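Magazine > Winter Sports > Nordic

The Flallon 30 starts in the dark, which I knew, and it starts uphill, which I had somehow talked myself out of believing. Thirty kilometers of cross-country skiing from Tallberg over the ridge to Skildale, with 400 of us squeezed into the start field at 7 in the morning, all pretending to stretch. I'm a decent weekend skier. I'd trained since October (mostly on roller skis, mostly scaring dogs) and I still felt like a kid in the wrong classroom!

My bib said 45 and the man beside me, Ambros Moser, had done this race so many times he'd stopped wearing a watch. "Slow to Au," he told me. "Then ski."

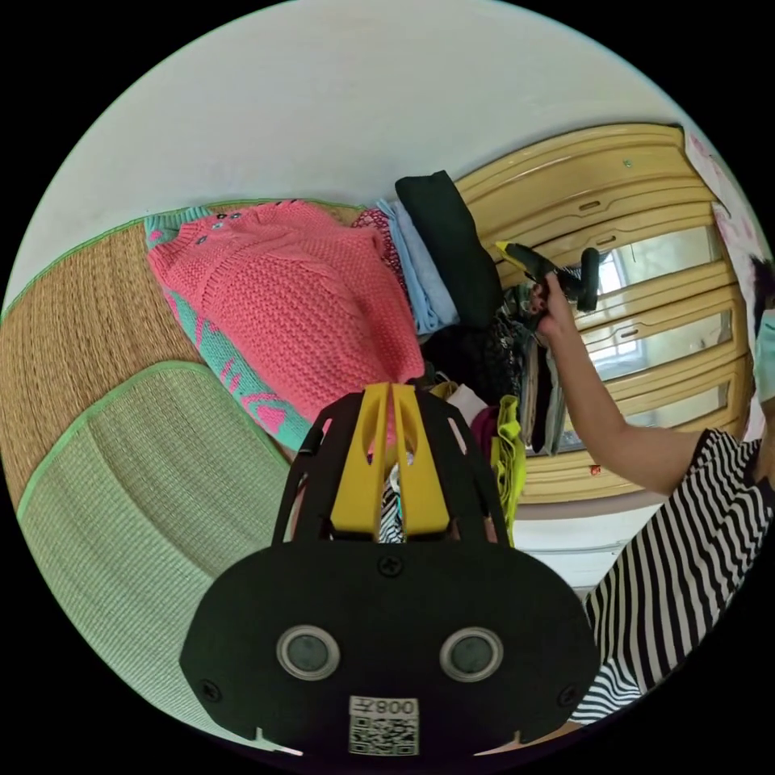 Au is the first feed station, a few farmhouses and a barn where the trail bends away from the river. I got there way too hot. I'd gone out in a race top, a fleece and a wind shell, and any coach will tell you to leave the start line feeling a bit chilly. A chunky cable knit like the coral-pink one on the straw mat is lovely for standing around and cheering, but you don't want anything that thick on you for a climb. I tied the shell around my waist, drank two cups of warm blueberry soup and got going again.

After Au the trail goes into the trees and the whole race changes. The tracks were fast and a little icy, and the people who'd charged past me at the start began coming back to me one by one. I can't tell you how good that feels. I double-poled the long flat by the lake with a woman who sang under her breath the entire way - same song, over and over - and I never did get her name.

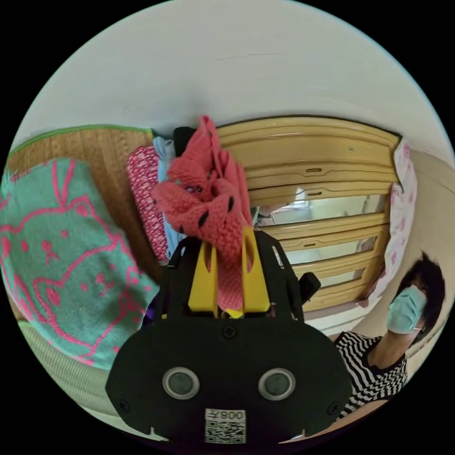 Chunky knits: save them for after the finish.

Then came the descent into Skildale, and I fell. Twice! The second time I slid backward past a family eating sausages, and they clapped. My snowplow needs work and that's my project for next March. 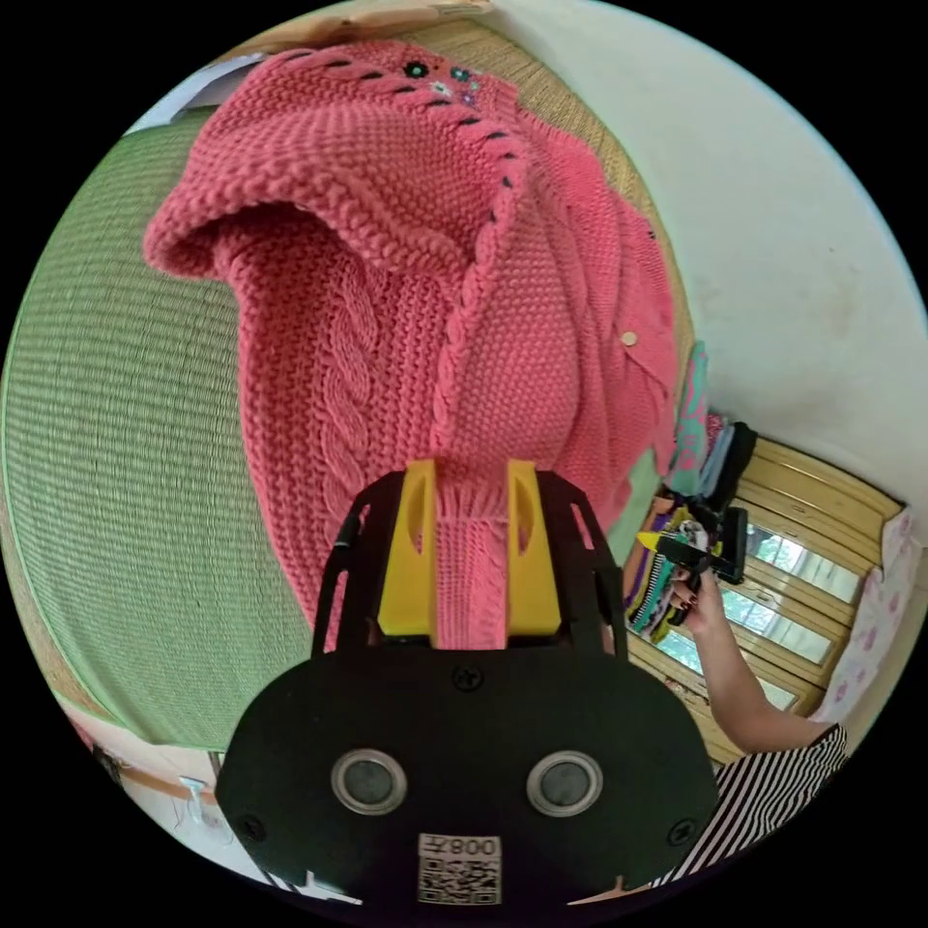 I crossed the line somewhere in the back half, with my legs shaking and ice in my eyebrows. Ambros was already in dry clothes, holding a coffee for me. The finish area at Skildale gets cold fast once the sun drops behind the ridge, so pack your drop bag with that in mind. Something in the spirit of this sweater would do the job, with a hood to pull up and a good heavy cable down the middle, and the little embroidered flowers can be your prize if you finish as far down the list as I did. Entries for next year open in June and I've already asked Ambros which wax he uses. He's thinking about whether to tell me.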